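Tarwood Finishing Forum > Coatings and Color > Narrow stripe on rounded corners, bleed and width drift

viklund_owner
Posted in June, 7:12 am
I am painting a set of tool cases in two-part satin red with a single off-white stripe running the full length near one side. The case body has a generous corner radius. Flat areas come out fine. Where the line runs close to the radius I get bleed under the tape on the outer side, and the stripe loses width toward one end. Process so far: scuff with 600, wipe, tape the stripe area, spray white, let it sit overnight, mask the white, spray red. Tape is Wuklow fine line. What would you change?

palehorse
Posted 7:40 am
Order of colors is right. White first, mask the white, red over. Going the other way takes too many coats of white to hide a strong red.

The bleed is probably film edge. If the white is sprayed between two tapes it leaves a ridge on each side, and the second tape bridges that ridge instead of sealing down on it. Spray the white wide, well past the final stripe on both sides, and then lay one strip of tape at the finished width. No ridge under the tape.

viklund_owner
Posted 7:58 am
I was masking the white tight to save paint. Will try wide.

Rachid Farouk
Posted 9:05 am
Agree with wide white. Disagree that it explains the width drift. A single strip of tape has a fixed width, but only if it is not stretched. Fine line tape pulled along a curve necks down, and it necks down more at the end where you are pulling. Lay it slack. Hold the roll close to the surface and press with the thumb as you go.

The other thing is recovery. Stretched tape tries to shorten over the next hour and lifts at the high point of the curve. That is where your paint gets under.

gantry44
Posted 9:31 am
You can skip most of this by sealing the tape edge. After taping, shoot a light coat of the color that is already underneath, white in this case. Whatever creeps under the tape is white on white. Then red. I have not had a bleed line since I started doing it.

palehorse
Posted 9:50 am
It works on flat panels. On a radius it adds film build right at the edge and you get a step you can catch with a fingernail. I would fix the tape before adding a coat.

gantry44
Posted 10:02 am
A light coat of white does not leave a step. If it does, it was not a light coat.

Rachid Farouk
Posted 10:20 am
Depends on the reducer. With the slow one the sealer coat pulls back from the edge and piles up. With the fast one I have seen it come out fine. Both of you may be right for your own shops.

stundum_mike
Posted 11:47 am
What grit are you using before the red? You said 600 before the white but did not mention anything after. Overnight is past the recoat window for most two-part enamels. If the white is not scuffed, the red will come off with the tape and the edge will look torn. People often call that bleed.

viklund_owner
Posted 12:15 pm
Nothing after the white. I assumed overnight was inside the window.

stundum_mike
Posted 12:33 pm
Check the data sheet for your hardener. Scuff the white lightly with a gray pad where the red is going, wipe, then tape. Do not scuff under the stripe or you will see it in raking light.

palehorse
Posted 12:41 pm
Tape first, scuff second. Then you cannot scuff under the stripe by mistake.

stundum_mike
Posted 12:52 pm
The pad frays the tape edge. I have tried it that way and went back.

viklund_owner
Posted 4:26 pm
Ran 2 test panels with a rolled edge. Both with wide white and slack tape. One with the sealer coat, one without. The panel without the sealer has a crisp line except for one small spot. The panel with it is crisp everywhere but has a slight step. I can feel it, cannot see it from standing height.

Tape came off while the red was still soft, pulled back on itself at a low angle. Case 1404 gets done without the sealer coat, after a scuff.

gantry44
Posted 4:40 pm
Block the step with 600 wet and clear over it. Gone.

viklund_owner
Posted 4:49 pm
No clear on these, satin straight off the gun. Red with the off-white stripe and a narrower red band on the side with the radius:
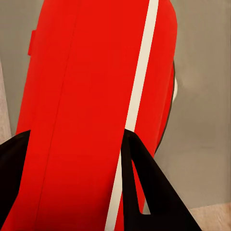
Oda Fjeld
Posted 5:18 pm
With no clear coat I would leave the sealer out too, and touch in any small spot with a liner brush the next morning. Blocking a satin finish leaves a shiny patch that you then have to respray.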